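When Trarholm told us the delivery robots were coming to our building, I figured I'd be out of a job by December. I've been on the support floor for 11 years, mostly nights, and I've carried more towels and late sandwiches down more hallways than I care to think about. So I went to the first planning meeting with my arms crossed, ready for a fight.

And what did we talk about for two whole hours? Doors! Which way they swing, how heavy they are, who props them open when they shouldn't. The folks from Closirix had been running everything in simulation for months before any machine rolled into our lobby, and doors were still the thing keeping them up at night.
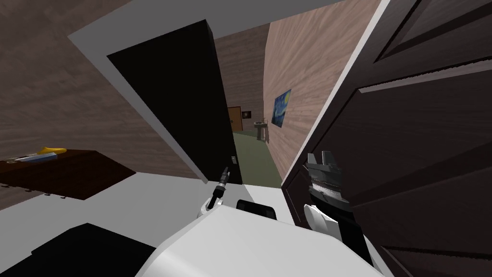
I get through a door with a tray on my hip and my elbow on the handle and never give it a thought. Ghizlane Abdelaziz from my shift ended up spending three weeks with their programmers, just telling them how we do stuff (she got a raise out of it, good for her).

My own days look different now. I do less hauling and a lot more talking with residents, which I like, but I also get pinged by a tablet every time something is stuck outside a room, and I don't like that one bit. My feet hurt less. I do kind of miss the walking, though, and I've started taking the stairs on my break.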